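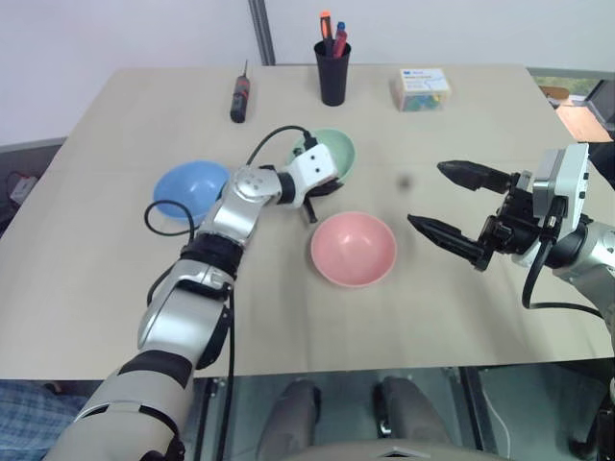
Subject: Re: Bowls for the Pristport weekend - how many, what colors?

To: Plorora kitchen and table list
Sent: Friday, 7:40 am

Replying to the bowl question from last night. I've kept the part of the message I'm answering.

> We have the Pristport house from Friday supper through Sunday lunch
> and I'm trying to settle the tableware before I load the car. Last
> year we took the white stoneware and lost a whole crate of space to
> it. Two chipped on the drive. I'd like to take something lighter.
>
> Questions:
> - Do colored bowls get confusing if everybody wants the same one?
> - Is it worth having one color per food, or one color per person?
> - Does the Pristport kitchen have any bowls worth using?
>
> There will be 8 of us, two of them under six.

On color, I'd go by food and skip the per-person idea. We tried one color per person at our place and it lasted until the first load of dishes. By food it works fine. The blue, green and pink bowls are what I'd set out on the table: blue for anything with nuts in it, green for fruit or salad, pink for whatever the kids are having. People pick it up by the second meal without being told. Write it on a card and tape it inside the cupboard door if you want, but I never have.

You don't need a full set in every color. For your group I would take three of each and use the extras as cereal bowls in the morning. If two people both want the pink one, they can sort it out.

On the table itself, keep the bowls in the middle where everyone can reach and put the small stuff in a row along the far side. Salt, pepper, toothpicks, that kind of thing. When the small things are mixed in with the bowls, somebody always knocks one over reaching across. Our table is light beige and shows every drip, so I wipe it between courses. The one at Pristport is darker, if I remember right, and you may get away with once a meal.

On what the house has: there were bowls when we stayed in April, but they were deep soup bowls and most of a set was missing. The mixing bowls were good. I would not count on anything else. The can opener in the left drawer is an Ehlers and it works, so leave yours at home.

Packing - nest the bowls by color with a paper napkin between each one, then stand the stacks on edge in the crate and fill the gaps with dish towels. You'll need the towels anyway. Don't put the crate under the cooler. That is how we lost the lid to our big serving dish.

If you're still short, Civico on the main road had plain bowls on the shelf by the register last time I was in. They had more than 1000 paper plates and not one decent sponge, so bring sponges.

One thing I'd like to know from the rest of the list. Does anyone have a good way of getting tomato stain out of a light colored bowl? I've tried baking soda paste and leaving it in the sun on the back step. The sun helped a little.

I can lend the green ones if you pick them up before Friday supper. They're in the box by our side door.

--
Plorora kitchen and table list
Please trim quoted text when you reply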